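Printed cotton mat: pattern going patchy after washing

Meinir Gwynne
Posted 2026-04-06

I have a cotton mat with a fern and flower print on a white background, used as a work surface cover. It has been through the machine at 40 degrees with ordinary biological powder, spin at 1,000 rpm. The greens are paler along the fold lines and the white has a grey cast. Is this dye loss or detergent residue, and can either be put right? The label gives the fibre as 70% cotton, the rest polyester. No wash symbol that I can read.

3 replies

Wael Ait Ali

Probably both. Pale fold lines are abrasion. The print sits on the surface of the yarn, and a folded edge rubs against the drum for the whole cycle. Lost pigment can't be put back.
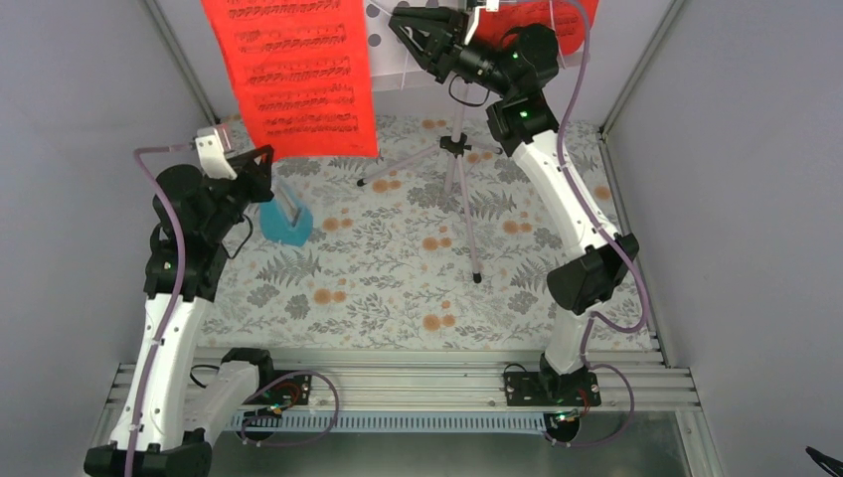 The grey cast is a separate matter and can often be shifted. Run a rinse with no powder and look at the water. If it foams, there is residue in the cloth. Repeat until it runs clear, then wash at 30 with a liquid for coloureds, mat opened flat and inside out if it has a backing you can turn. Avoid anything with optical brightener, as it alters the pale tones in a print.

Morgan

use less powder

Stunel

Agree on the rinse test. If you are in a hard water area the grey may be limescale. Soak for 2 hours in water with a little citric acid, but try a corner first because some pigments change colour in acid. Dry it flat and out of direct sun.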